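Tools > Sealing and Glazing > Hand Tools
Tikine Manual Sealant Gun, Long-Term Review
By Han-gyeol Do
October

The Tikine is a manual, rod-driven sealant gun for rigid cartridges of 300 ml. It has a half-round steel cradle, a smooth hexagonal rod, a die-cast handle and a thrust ratio that can be changed by moving one pin. It ships with a spout cutter, a seal punch and one spare drive plate. There is no sausage-pack version and no battery version.

I have used it for 7 months on window perimeters, bath surrounds, baseboards and one long run of gutter joints. My previous gun was a Shim, the ratchet-free model with the rotating barrel, and I kept it in use on the same jobs for comparison. I bought both guns at retail.

Construction

The cradle is open along the top and rolled at both edges. The rolled edge matters more than it sounds. A plain sheared edge flexes outward under load, the cartridge lifts at the rear, and the plunger starts to tilt inside the tube. With the Tikine, a full cartridge of cold hybrid polymer can be pushed at the high setting without any lift that I can detect with a straightedge laid along the tube.

The front plate is slotted to accept the nozzle base. The slot is cut slightly generous, so a cartridge can rotate in the gun unless the nozzle shoulder is pressed home before the rod is brought up. I file a small flat on the inside of most guns to deal with this and have not done it here, as the slack is small enough to ignore once there is pressure on the rod.

The rod is hexagonal. The drive plate grips it on the flats, and the hole in the plate is shaped to match. Round rods wear a bright stripe where the plate bites, and eventually the plate slips under high load. There is a faint stripe on the corners of the Tikine rod and no slip so far. The spare drive plate is still in its bag.

The handle casting has a visible parting line along the back of the grip. It had a burr near the top, which I removed with a fine file. Paint adhesion on the handle is poor. Most of the finish has come off where the web of the thumb sits. This is cosmetic.

Thrust settings

The pin moves between two holes in the trigger. The rear hole gives a long rod stroke per squeeze and a low mechanical advantage, suited to acrylic caulk. The forward hole shortens the stroke and is meant for hybrid polymers, polyurethane and anchoring adhesives. Tikine prints a ratio for each position on the carton but does not say how it was measured, so I have left those numbers out.

In practice the low setting runs acrylic and most silicones easily. It stalls on polyurethane below room temperature. The high setting moves everything I loaded, though a long bead of a thin product at this setting needs a great many squeezes, and the start of each stroke shows up as a slight ridge in the bead. Changing the pin takes a small screwdriver or a nail. It can't be done with fingers because the pin is held by a stiff spring clip. I would have preferred a detent lever.

Flow stop

The gun is sold as dripless. A dripless mechanism lets the rod move back a short distance when the trigger is released, which takes pressure off the plunger. It can't do anything about air compressed inside the cartridge. With fresh acrylic, the Tikine stops within a bead width. With an older cartridge of silicone that had a visible void behind the piston, it kept running at the nozzle long enough to need a wipe. The Shim did the same with a cartridge from the same carton, so I put this down to the cartridge.

The thumb release is on the rear of the handle and falls under the thumb without a change of grip. Release is complete. On the Shim it has to be held down while the rod is pulled back, and on the Tikine a single press is enough.

Perimeter joints

Most of the use was on the joint between a window frame and the wall around it. These joints are the fairest test of a gun because the bead is long, the substrate changes partway, and there is usually one corner that can't be reached with the gun held level.

Masonry adds its own difficulty. Where a frame dies into brick, the joint depth changes at every bed joint, and an even trigger speed produces an uneven bead. The usual answer is backer rod, sized a little over the gap and set to a constant depth, followed by a bead that is as deep as half its width. With a dark wall the sealant color also has to be chosen with some care. A light bead against a dark wall makes every wobble legible from across a room, and a dark bead against a pale frame does the same on the other side of the joint. I match to the frame. 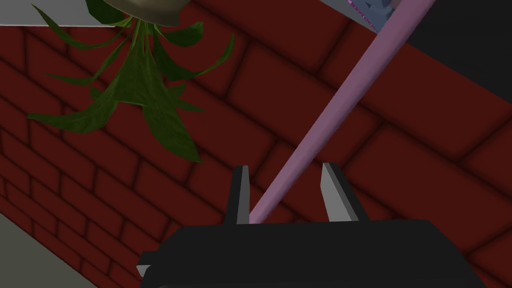
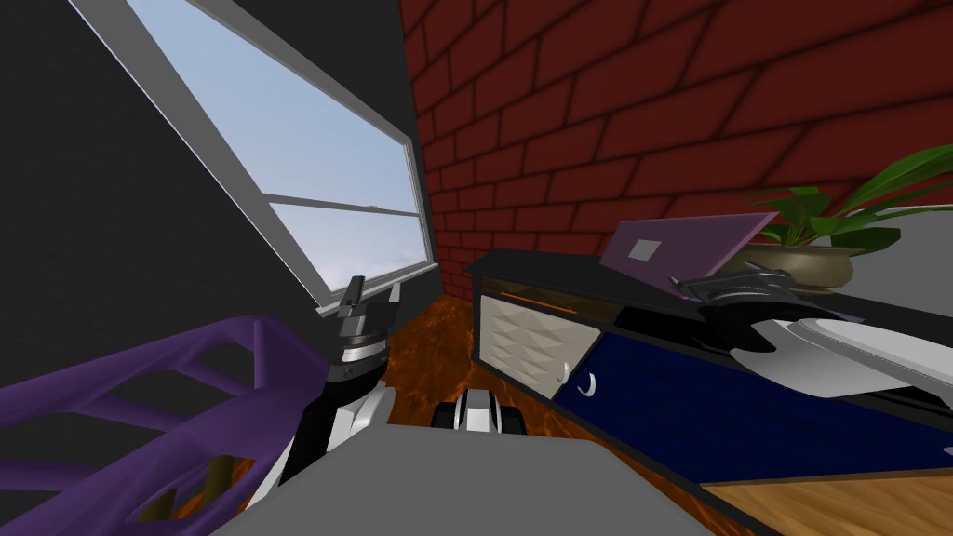
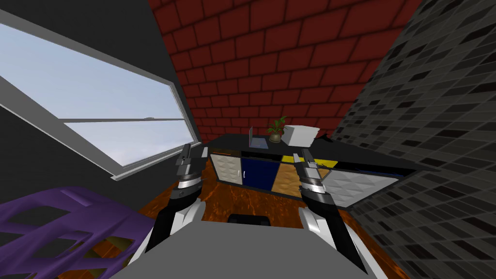
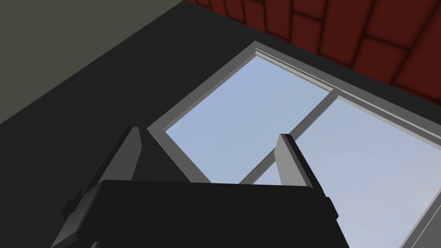

Corners are where cradle length becomes a problem. The Tikine is longer overall than the Shim with the rod fully back, and the rod end hits the adjacent wall when the gun is turned into a tight return. The only way around it is to begin in the corner with a partly used cartridge, when the rod is already well forward. I now keep a cartridge at the half mark for this purpose.

The cradle does not rotate. The Shim barrel does, and for a vertical joint that finishes at a horizontal one this is a real advantage, as the angled cut of the nozzle can be kept square to the joint without turning the wrist. Anyone doing windows all day should weigh this heavily.

Nozzles

The gun was used with the nozzles supplied with each cartridge and with a set of Stamen profiled tips. The Stamen tips thread onto the cartridge and have a stepped body marked for cutting. They are stiffer than standard nozzles and hold their shape when dragged along brick, where a soft nozzle is worn to a different angle by the end of one side. They are also longer, and the added length makes the reach problem in corners worse.

Back pressure rises with a long, narrow tip. On the low thrust setting, the smallest Stamen opening combined with a hybrid polymer bent nothing and broke nothing, but it was slow, and the hand effort was high enough that I moved the pin forward.

The built-in spout cutter on the handle is a simple guillotine. It cuts soft nozzles cleanly. On the Stamen tips it crushes the plastic before it cuts, leaving an oval hole. Use a knife. The seal punch is a folding wire under the cradle and reaches the foil on every cartridge I tried with a standard nozzle removed. It doesn't reach through a long tip.

Sealants tried

Acrylic latex, painter's grade: low setting, no complaints. Bead is smooth and the stop is clean.

Neutral-cure silicone: low setting. Slight run-on after release, wiped once per stop.

Tideck hybrid polymer, gray: high setting below room temperature, low setting otherwise. Tideck is stiffer than other hybrids I have used and strings when the nozzle is lifted. The gun isn't responsible for the stringing. A short twist of the wrist at the end of the bead breaks it.

Polyurethane: high setting in all conditions. Hand fatigue sets in by the second cartridge. For more than a few of these in a day, a powered gun is the correct tool.

Butyl, for the gutter joints: high setting. Butyl came back along the outside of the piston on one cartridge and got onto the rod plate. It cleaned off with mineral spirits.

Maintenance

The pivot pins are peened and can't be removed. A drop of light oil on each is all the manual asks for. The rod should be kept dry. Oil on the rod lets the drive plate slip, and I confirmed this by accident after wiping the whole gun down with an oily rag. Degreasing the rod restored full grip.

Cured silicone peels off the cradle. Cured hybrid does not, and will take the paint with it. I line the cradle with a strip of parchment paper when using hybrids.

The return spring behind the drive plate is exposed. Grit collects there. On masonry work I blow it out after each session. The one fault in the test period was a trigger that failed to return fully, and it was traced to mortar dust packed in the coils.

Scores

Build: 9 out of 10
Thrust and control: 9 out of 10
Flow stop: 7 out of 10
Reach and handling in corners: 5 out of 10
Accessories: 5 out of 10

For

Stiff cradle with rolled edges
Hexagonal rod, no slip when dry
Single-press release
Two thrust ratios in one gun

Against

Cradle doesn't rotate
Long overall, awkward at returns
Pin change needs a tool
Handle paint wears quickly
Cutter unsuitable for stiff tips

Compared with the Shim, the Tikine is the stronger gun and has the better release. The Shim is easier to steer. For general sealing with a range of products, including the stiffer ones, I would buy the Tikine again. For window perimeters in acrylic and silicone only, the Shim with its rotating barrel remains the more convenient tool, and I still reach for it when the joint has more than two changes of direction. Replacement drive plates are available for both. The Tikine plate does not fit the Shim.

Related reviews
Stamen Profiled Nozzle Set
Tideck Hybrid Sealant: Adhesion to Painted Metal
Backer Rod: Open Cell or Closed Cell
Bead Finishing Tools Compared
Shim Rotating-Barrel Gun
Removing Cured Polyurethane from Brick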